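How I Sort Out the Medicine Basket (and Keep It That Way)

2 comments | 14 shares

I do this job every October, right before cold season, and every October I swear it can't possibly have gotten that bad again. It has! We keep all our medicines in one basket, and things go into it all year long and hardly ever come out. So if you've got a basket or a drawer like that (or a shoebox, my mother had a shoebox), come along and I'll tell you how I go about it.

Set aside an evening. I start after dinner, when the light in the hall is no good anymore but the ceiling lamp is, because the print on those little boxes is tiny and I need every bit of brightness I can get. Get your reading glasses. Get a marker, a few rubber bands, a couple of small envelopes and something to put the trash in.

Step 1. Pick a flat spot. I used to do this on the bed, and then I'd be finding tablets in the quilt for a week. Now I put a board on the floor and work on that. If you have a toddler or a dog, shut the door first. I mean it, one dropped pill is all it takes.

Step 2. Take things out a handful at a time. Don't tip the whole thing over! I did that once and ended up with a heap of leaflets and no idea which one went with which box. Bottles first, then jars, then boxes, then all those flat strips that slide down the sides.

Step 3. Check the date on everything. Boxes are easy. Strips are harder, as the date is usually pressed into one end, and that's the end everybody tears off first. If I can't find a date and I can't remember buying it, it goes in the "out" pile. Same with any tablet that has come loose from its packaging and that I can't put a name to. Don't guess.

Step 4. Put the strips back with their boxes. My friend Regula Wyss wraps a rubber band around the box and the leaflet together, and I stole that from her years ago. If the box is long gone, the strip gets its own envelope with the name and date written on the front in marker.

My basket is a cheap one, and I wouldn't trade it for anything with compartments. I bought a fancy divided organizer from Dallent once and the bottles were too tall for every single slot, so it holds buttons now. Plastic you can wipe out, and that's really all I ask.
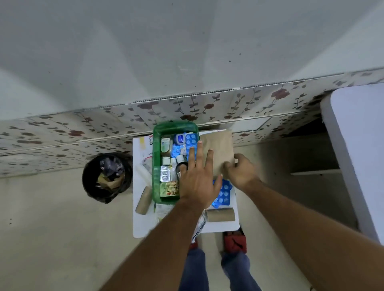

Blister strips are what slow me down every time, and I've learned to leave them until the bottles are dealt with. They slip under everything and they all look alike once they're out of the box. With the green basket on its white board I can have one hand in among the tablets and the other on the brown envelope, and the wastebasket is right there on the left for the crumpled paper. Wrappers and empty packaging only, please — the old medicine itself goes in a separate bag and back to the pharmacy. Ours takes it at the counter, but call yours first and ask.

Step 5. Wipe the basket out and let it dry all the way before anything goes back in. Tall things at the back, envelopes standing up along one side, everyday stuff on top. Then put it somewhere cool, dry and out of reach of kids. Not the bathroom, too steamy.

Step 6. Write down what you're out of and tape the list inside the cupboard door. Mine says bandages and throat lozenges, same as last year.

2 comments

Back to top | Contact | All text copyright of the author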